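Tulline or Flundon for a quiet week in September?

marlow_tea
Hello all. We want to walk a little, eat well and sleep a lot. I have found rooms in Tulline and in Flundon, and the price is almost the same. Which one would you choose?

oatcake77
Flundon, no doubt. The coast path starts at the harbour and you can swim before breakfast.

kestrel_b
I do not agree, sorry. I stayed in Flundon for 10 nights and the harbour bars were loud until 2 in the morning. Tulline is inland, but it is much calmer – and the thermal baths are open late.

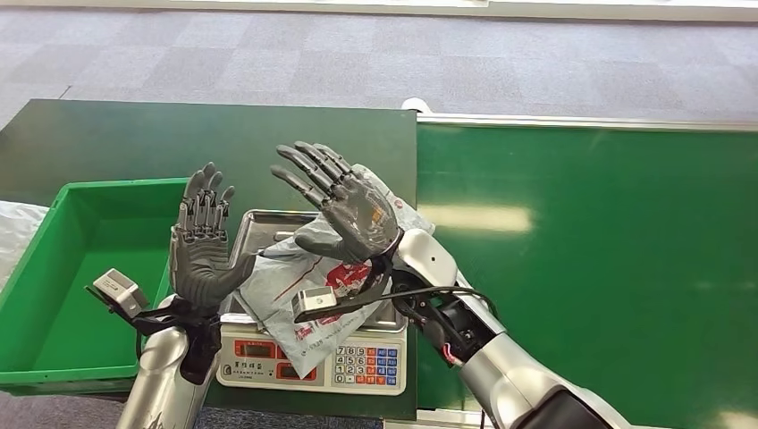
For the baths you should book the evening entry, after six. You can also take bus 516 from Kuvlow, it stops near the church and the journey takes nearly three hours. Bring something to eat, the bus makes no stop.

oatcake77
The bars are only on the harbour street. Go two streets up and you hear nothing. And in Tulline the kitchens close very early, this is also not relaxing when you are hungry.

kestrel_b
That is true, we had bread and cheese in the room twice. I still prefer it.

marlow_tea
Thank you both. Is the Contreras guesthouse in Tulline a good one? They offer me a room on the garden side.

kestrel_b
I know only the breakfast there, it was very good. Ask if the stairs are a problem for you – there are many.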